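Lasst das Geschirr doch einfach stehen

Wieder so ein Montag, wieder dieselbe Diskussion bei uns. Muss der Teller abgetrocknet werden oder darf er im Gestell stehen. Ich sage: stehen lassen. Seit Jahren sage ich das und seit Jahren kommt jemand mit dem Geschirrtuch hinter mir her.

Kurz zur Lage. Wir sind keine große Küche, Spülmaschine gab es mal, die ist raus, Platz für eine neue haben wir nicht. Also Handspülen. Jeden Abend, nach dem Essen, manchmal auch erst am nächsten Morgen, ich gebs zu. Und dann das Abtropfgestell, weiß, aus Draht, mitten auf dem Tisch. Nicht auf der Ablage neben der Spüle wie bei ordentlichen Leuten. Auf dem Tisch.

Meine Schwägerin Yaryna Boiko findet das furchtbar. Ein Tisch ist zum Essen da, sagt sie, und recht hat sie ja irgendwie. Aber was heißt das denn. Auf unserem Tisch wird gegessen, gespült wird daneben, Briefe werden geöffnet, Hausaufgaben, alles. Wer da einen leeren Tisch will, der wohnt entweder allein oder räumt den ganzen Tag. Ich will beides nicht.

Das Abtrocknen selbst, mal ehrlich — 12 Minuten stehe ich da, wenn Besuch war. Mit einem Tuch, das nach dem dritten Teller nass ist und ab da das Wasser nur noch verteilt. Dann das zweite Tuch. Dann hängen zwei nasse Tücher über der Stuhllehne und am nächsten Tag riecht es. Und das soll dann hygienischer sein als Luft? Leuchtet mir nicht ein. Ein Teller, der hochkant zwischen den Stäben steht, trocknet von allein, während ich auf dem Sofa sitze. Das Tuch kommt bei mir gefaltet unten ins Gestell, da fängt es die Tropfen auf, und damit hat es genug zu tun.

Gut, der Einwand mit dem Rost. Rodrigo Garrido aus dem zweiten Stock hat mir sein altes Gestell gezeigt, ganz braun an den Schweißstellen. Stimmt, passiert, wenn man die Pfütze darunter wochenlang nicht wegwischt. Wischt man halt. Ich hatte mal eins von Brusita, das hat den Umzug nicht überlebt, seitdem kaufe ich das billigste und bin zufrieden.

Und der Besteckkorb, da bin ich streng. Der gehört neben das Gestell, nicht hinein. Im Gestell nimmt er nur Tellern den Platz weg. Griffe oder Köpfe nach oben, da gibts ja auch zwei Lager, mir egal, Hauptsache die Messer mit der Spitze nach unten. Löffel wie sie fallen.

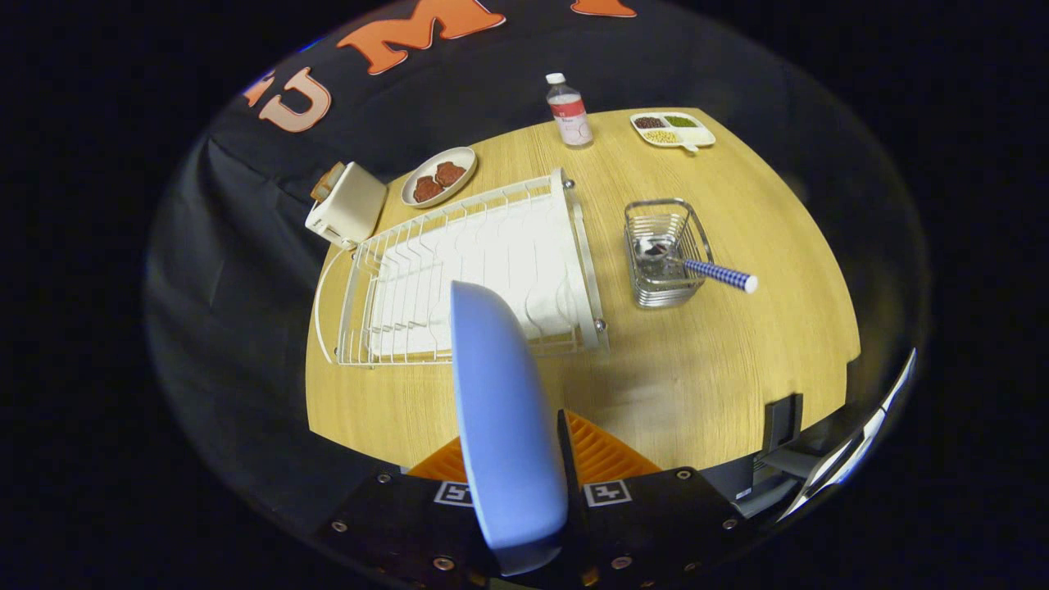
Was dagegen spricht

Fair bleiben. Gläser werden fleckig, unser Wasser ist hart, bei Weingläsern greife ich auch zum Tuch. Gusseisen sowieso sofort abtrocknen, sonst ist der Ärger groß. Und wenn abends Leute kommen, will ich das Gestell auch nicht neben dem Toaster sehen, dann verschwindet es auf den Balkon. Im Juli geht das prima, im Winter weniger.

Aber das sind Ausnahmen und aus Ausnahmen macht man keine Hausordnung. Bei uns hing tatsächlich mal ein Zettel: Geschirr nach dem Spülen SOFORT abtrocknen und einräumen. Mit Unterschrift. Ich habe ihn in die Schublade gelegt, zu den Gummibändern.

Ein Teller, den man morgen früh wieder braucht, muss nachts nicht in den Schrank. Wozu denn. Raus aus dem Gestell, Brot drauf, feddich.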